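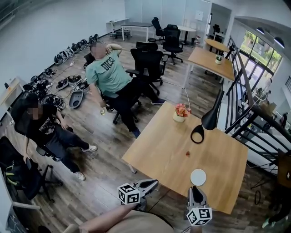
Fig. 1. The table with its flowers and lamp.

Our project asked how little furniture a shared office can get by with. The answer from Esstead, our design course, was one table, a pot of flowers and a lamp – a bold program, and cheap.
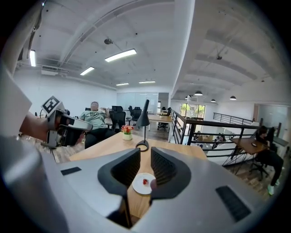

Last changed: Jan 25, 2019

A strawberry on a white plate gave the tabletop something to do. The flowers stayed near the far edge, where they got in no one's way and did no work.
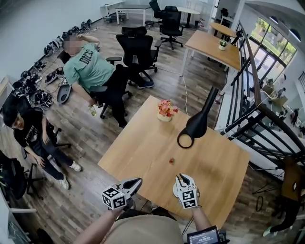
Dagný Brøndum wrote back that a table with this much bare wood on it would be buried in paper by September, and that we should plan for the paper. We budgeted for 12 folders and a tray.

Chairs were harder. People lean back in them, so we now leave 70 cm behind each one – a figure we reached by bumping into things.
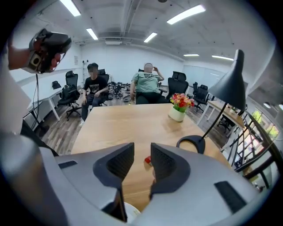

Fig. 4. Pale tabletop, lamp on the right.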